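4. Kitchen corner: first set-up and power

Read section 3 (Water supply) before you begin here. The kitchen corner of the Clombridge guest room is delivered with the worktop, the sink and the shelf already fixed. The small appliances are not fixed, and you must place them yourself. One person can do this work in one morning.

4.1 Before you connect anything

1. Find the fuse box behind the entrance door. The kitchen corner has its own switch, marked K.
2. Turn switch K to off. The small green lamp beside it goes out.
3. Wipe the worktop with a damp cloth and let it dry fully.
4. Check that the two wall sockets are clean and that no plaster is left inside the holes. If you find plaster, do not push anything into the socket. Call Apinya Yensuk at the Doltness office.

CAUTION: The K circuit is not made for two heating appliances at the same time. Never run the kettle and the microwave oven together. The switch will fall, and the refrigerator will also stop.

4.2 Placing the appliances

1. Put the refrigerator on the floor, left of the sink. Leave a hand's width between its back and the wall.
2. Put the kettle base near the sink, but not where water can splash on it.
3. Put the microwave oven on the flat table surface, with free air on both sides and above. Nothing should be stored on top of it.
4. Lead every cable behind the table – never across the front edge, where a guest can pull it. 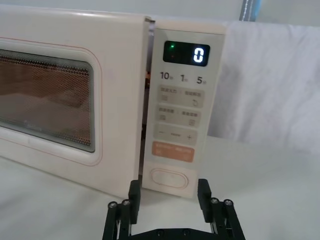
Page last changed: April, by J. Siriwan (kitchen corner, table 4 corrected)

4.3 Switching on for the first time

1. With switch K still off, plug in the refrigerator only.
2. Turn switch K to on and wait until the refrigerator starts to hum.
3. Leave the refrigerator empty and closed for the first night.
4. Next morning, plug in the kettle and the microwave oven. Use the upper socket for the kettle.
5. Fill the kettle to the middle line, boil the water once and pour it away. Repeat one time.

Note: In rooms with the older Dakov meter, the display shows the use in watts. With only the refrigerator running you should read around 71. When the kettle is on, the number goes above 1,000, and this is normal. If the meter shows more than 400 while everything except the refrigerator is off, something is still drawing power. Unplug the appliances one after the other until the number goes down, and write in the room book which one it was.

4.4 Labels and the guest card

Every kitchen corner needs a printed guest card before the first arrival. You find the blank cards in the Beyene folder, behind the linen lists. Write with a waterproof pen. 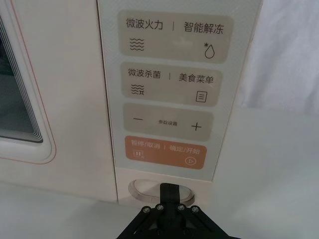

The guest card must explain each appliance in the language of the guest, in short sentences and large letters. Do not suppose that the guest can read what is printed on the appliance itself. The microwave oven, for example, has Chinese labels on its touch pads, so copy the pads on the card as a simple drawing, in the same order from top to bottom, and write the translation beside each one. The little line icons help, but they are not enough for a tired person at eleven in the evening. For rooms with families, Tassanee Wannasri keeps a second version of the card with bigger drawings.

1. Fill in the room number and the telephone number of the night desk.
2. Add the translations for the appliances in this room only.
3. Write the warning from 4.1 about the kettle and the microwave oven at the bottom, in red.
4. Ask a colleague who did not write the card to read it aloud. Correct what is not clear.
5. Put the card in its plastic cover and hang it on the hook beside the shelf.

CAUTION: Do not stick the card on the microwave oven or on the kettle. The glue becomes soft with the heat and leaves marks.

When the card is hanging, sign the set-up sheet and bring it to Uthai Chareonsuk before four in the afternoon. Sheets which come later are entered the next day. Continue with section 5, Bathroom fan and heater.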